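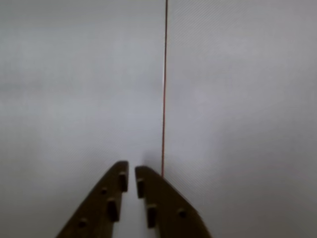
# Ova: a list of big bricks

Ova is a plain-text list of the large-format toy bricks that we sort, wash, mend and (much more often than mend) simply look at for a long while at the table. By large-format I mean the chunky kind made for small hands. It began as a sheet of paper Þórey Grímsdóttir kept inside the lid of a storage tub, and it has grown into a folder with opinions. If you've come for one file, it's `bricks.csv`, and you can safely skip the rest, though I'd be glad of your company.

## What's in the folder

- `bricks.csv`, one row for each kind of brick in each color
- `colors.md`, the color names we settled on, and a few we're still grumbling over
- `sets/`, which bricks belong in which tub
- `notes/`, longer remarks, mostly by Þórey, some by Nelly Ospina, a few in pencil that I've typed up as best I could

A row is a kind, so twelve identical red bricks still get only one line. The `tub` column tells you where they live. Mirkance and Storen are the two big tubs, named by Séverine Bailly for reasons she has never shared, and Pathirana is the shallow one with the flat plates in it.

## Columns

| Column | What goes in it |
|---|---|
| `size` | studs across by studs along, e.g. `2x2` |
| `color` | a name from `colors.md` |
| `studs` | `hollow`, `solid` or `unknown` |
| `finish` | `glossy`, `dull`, `scratched` |
| `tub` | `Mirkance`, `Storen`, `Pathirana` |
| `remarks` | anything you like, please keep it kind |

Size is always written with the smaller number first. We had both `2x4` and `4x2` in there for most of October, and I would rather not spend another evening like that one!

For `studs`, look straight down into the top. A hollow stud is a little tube with a darker ring of shadow inside it, and a solid one has a flat cap. Please do check each kind separately, even when two bricks look like close cousins.
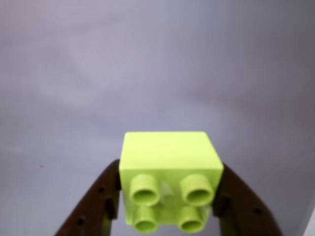
*Lime 2x2 with hollow studs.*

## Colors

This is where most of your questions come from, so I'll go slowly. There are four greens on the list: `lime`, `grass`, `bottle` and `mint`. Lime is the bright yellow-green. Its flat sides can go very pale under a lamp, nearly cream, and Steinar Oddsson once entered a whole handful as `mint` on that account (we've forgiven him, and the rows are fixed). If you're torn, look at the side that's turned away from the light and go by that.

We do our sorting over gray mats. A white sheet made the yellows look sickly, and on bare wood the tan bricks disappeared altogether, poor things. Gray is dull and it's lovely for this.

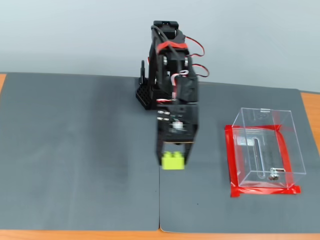 Two mats side by side make a good working width on our table, with the bricks still to be looked at on one and the finished ones on the other. Watch the seam, where a small plate can slip under the edge and stay there until Sunday. Mats of any make will do, as long as they lie flat.

## Adding a brick

1. Search the list first, by size and then by color.
2. Fill in every column except `remarks`, which may stay empty.
3. Put `unknown` if you don't know. It's a perfectly respectable answer.
4. Send the row to Stellan Løken, who merges things on weekday evenings after 7.

## Still missing

The arches, nearly all of the figures, and anything with wheels. Nelly has started on the arches and says they don't fit the `size` column at all, so that may turn into a column of its own. The `finish` values for Storen are old and ought to be looked over again.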